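Notes on a shared tea shelf, Pralthorpe

The following remarks concern the small compartment beside the kitchenette, which Zoia Ostapchuk and I undertook to put in order during August. It had received no attention for nearly 19 months. Crockery and stationery had been stored together throughout that period, and the arrangement suited neither.

The compartment was considered first. Its patterned back wall has been retained, as both of us favour the teal colour, and the saucer has been assigned a permanent position on the floor of it. 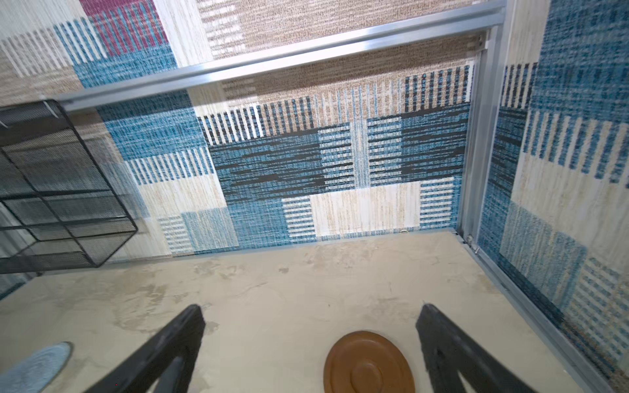

Brown saucer against the woven-pattern backing.

Attention then turned to the counter. Radymyr Moroz had requested that the staplers remain within reach of the mugs, on the grounds that he does his paperwork over tea. The request was granted for a trial period of two weeks. I remain of the view that staplers belong in the desk drawer.

Cups are to be rinsed and inspected before they are returned. The large white cup did not meet this standard, with dark specks on the inside and a stain on the dish behind it. 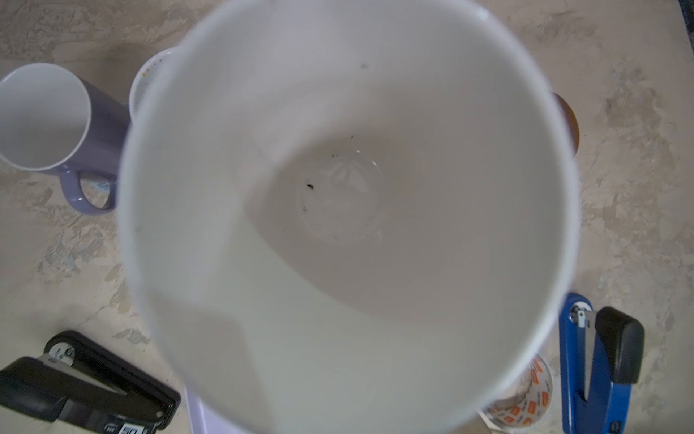 White cup prior to inspection, with the lavender mug and two staplers.

The matter of the tea towels has been deferred until Zoia returns from Fluradton.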